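**Oil on wooden spoons: what holds up to daily washing?**

**tramthorpe_turner** — Mar 7, 2023

I finish a small run of kitchen spoons each July and I'm revising the care card. The current card says food-grade mineral oil, applied monthly. Two buyers have reported raised grain near the neck. I sand to 320 before oiling. Should I change the oil or the sanding?

**grainline36**

Sanding. Wet the spoon, let it dry overnight, knock back the fibres with 320, repeat once. Mineral oil never cures, so it washes out whatever you do.

**ladle_and_lathe**

Disagree in part. Raising the grain helps, but a curing oil makes more difference. I use Ruppert tung, three thin coats, 36 hours between coats, then leave the batch on a rack until there is no smell. The neck is where the fibres run out at an angle, so it drinks more than the handle. Give it an extra coat.

Reference for colour and sheen, reddish-brown timber with a wavy grain:
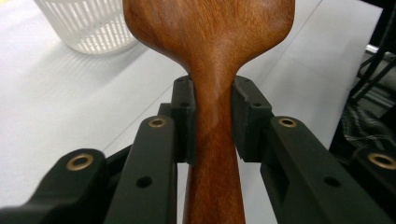
*Photo: ladle_and_lathe, own work. Reuse with credit.*

The streaks run from light amber to darker brown, and the sheen along the curve of the neck is soft. If yours looks like varnish, the coats are too thick.

**grainline36**

Nice figure. A photo tells me nothing about how it washes, though. My Dostska spoons had mineral oil and beeswax only, and the necks are still smooth.

**ladle_and_lathe**

Washed how often?

**grainline36**

Daily, by hand, dried upright.

**sotia_kitchen**

User's view, not a maker's. I won't re-oil monthly and most people won't. Print "no dishwasher, no soaking" in large type and put the oil underneath. Also state the oil by name. Tung comes from a nut and some buyers will ask.

**tramthorpe_turner**

Noted on naming the oil. I'll split the next batch: 38 spoons, half wetted and sanded twice with mineral oil, half tung on the same prep. Same timber, same wash routine.

**grainline36**

Keep 2 back with no oil at all — otherwise you have no baseline.

**tramthorpe_turner**

Agreed. 36 oiled, then, 18 of each.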